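Posted in April by uleo_mom
Stitches in a dog's leg, how do I keep her off them??

Our mutt Ellunau got into a wire fence and had stitches put in her back leg. Cone lasts maybe ten minutes before she backs out of it. Vet is closed till 8 am. What do you all use? Also is it ok to let her do stairs.

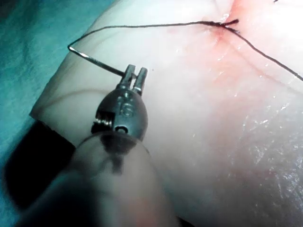 Curved needle, held at one end in the jaws.

dvoracek17
Inflatable collar. Skip the cheap ones, ours popped. Got a Roletti for 21 bucks, still going two dogs later. Run her regular collar thru the loops or she'll just shove it off again. Short leash for potty, carry her on stairs if you can. No baths, no creams unless the vet says. Check it morning and night, you want flat and dry.

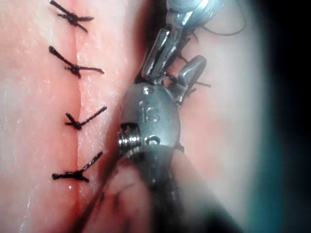 If a knot comes undone dont try to fix it at home, call. Same if it smells or she quits eating. Ours came out on day 12 or so, took the vet a minute.

fencepost436
kids t shirt. works

Comments

tansy_b: T shirt only works on the body, she said LEG

fencepost436: pajama pants then, cut a tail hole

uleo_mom: Called at 8, they said cone one size up and no stairs for now. Ordered the blow up one too. Thanks evrybody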